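Ticket 107: Rullen bedspread, one side keeps sliding down
Opened by: Loredana Costa
Status: open

Hi again! I bought the Rullen double bedspread from Fiore back in March (the grey-beige one with the daisies and the bears) and it has never once stayed straight. I make the bed, I smooth it all out, and by evening the right side is hanging 9 inches lower than the left. Washed it cold on gentle like the tag says, no dryer. No change.

I did the test your chat person suggested, which was to leave everyday stuff on top for a while and see if it drifts.
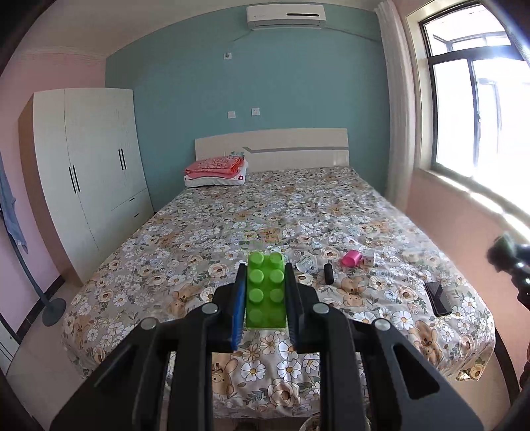 Bedspread on the double bed, foot end, loose corner at lower right

Update, Mon 3 May. I tried the Pravutis grip strips under both long sides, and they helped for two nights and then peeled off (glue all over the mattress edge, ugh). Next I turned the whole thing around so the tag was at the head. Same slide, same direction! So I'm thinking it's the mattress or the bed, and the bedspread might be innocent. 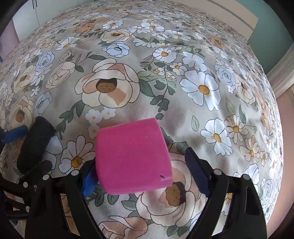
My other question is about the print, and whether I can line it up with the middle of the bed. I've been using the big cream and peach flower with the brown dotted center as my marker, the one just past the pink block, and checking where it sits each morning. Is that flower meant to be centered, or does the pattern land differently on every piece? If there's a proper center point, tell me and I'll start over from that.

Also, the product page says it fits mattresses up to 54 inches wide. Mine is exactly that, so is it too snug to drape evenly? I'd happily swap for the next size up if the Zaduvstead store has it. I still have the receipt and the bag it came in.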